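Makerton Institute of Hospitality Services
Housekeeping and Room Care, Level 1
Course Handout 6: Temporary Furniture on Hard Floors
Course instructor: Orsolya Kun
Revised January 7, 2026

Purpose of this unit

Students completing this unit will be able to choose, carry, open, check, and store a folding table in a room with a stone floor. The unit carries 30 points toward the practical grade. Students should read this handout before the first practice session and bring it with them.

6.1 Why the floor comes first

Folding tables are used in lobbies, dining rooms, and private homes whenever a surface is needed for a short time. Many of these rooms are finished in marble. Marble is hard underfoot but scratches more easily than most students expect, and it is marked by acids such as lemon juice, vinegar, and many bathroom cleaners. A table leg with a missing cap can leave a line across a polished tile that only a stone specialist can remove.

Before any table is brought in, sweep the area with a soft dust mop. Grit caught under a foot does more damage than the foot itself. Wipe up any water and allow the floor to dry fully. Do not lay newspaper or thin plastic under the legs, as both slide on polished stone. Felt pads are acceptable for light use. Rubber caps are preferred where food or drink will be served, but some dark rubber leaves marks if it stays in one place for a long period.

6.2 Approaching and handling the table

Stand facing the long side with both feet flat. Reach with both arms and take hold at points an equal distance from the center, so that the weight is shared. Keep fingers clear of the hinges and leg braces. 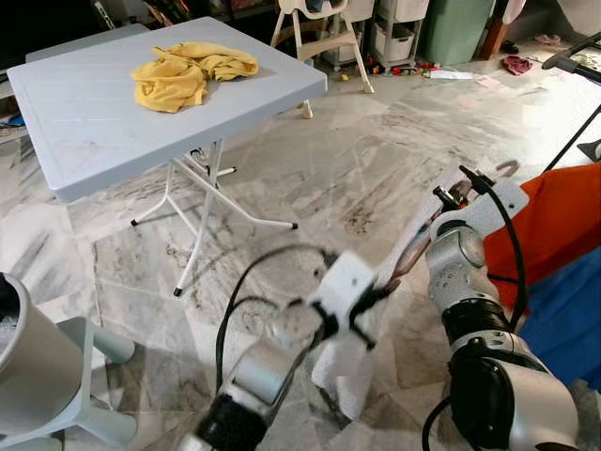 A table that must be moved after it has been opened is lifted clear of the floor and set down again. It is never pushed or pulled, even for a few inches. For any table longer than the student's own reach, a second person is required, and the two should agree on the direction of travel before lifting.

6.3 Checks after opening

Press lightly on each corner in turn. If the table rocks, look at the leg locks before blaming the floor. Confirm that every brace is fully seated and that no cap has come off. Only then may a cloth, trays, or equipment be placed on top. Heavy items go over the legs. Nobody should sit or lean on the table at any time.

6.4 Cleaning and storage

Clear the top, wipe it with a damp cloth and a pH-neutral cleaner, and dry it. Fold the legs in the order given on the maker's label. Wipe the feet before carrying the table out. Stored tables stand on edge against a padded rail and are tied.

Practice assignment

Working in pairs, open and close one table three times on the stone floor in the Csonka Room. Record any worn caps on the equipment sheet and hand it to Olanrewaju Idahosa at the supply desk. Written answers on section 6.1, no longer than 400 words, are due at the next class meeting.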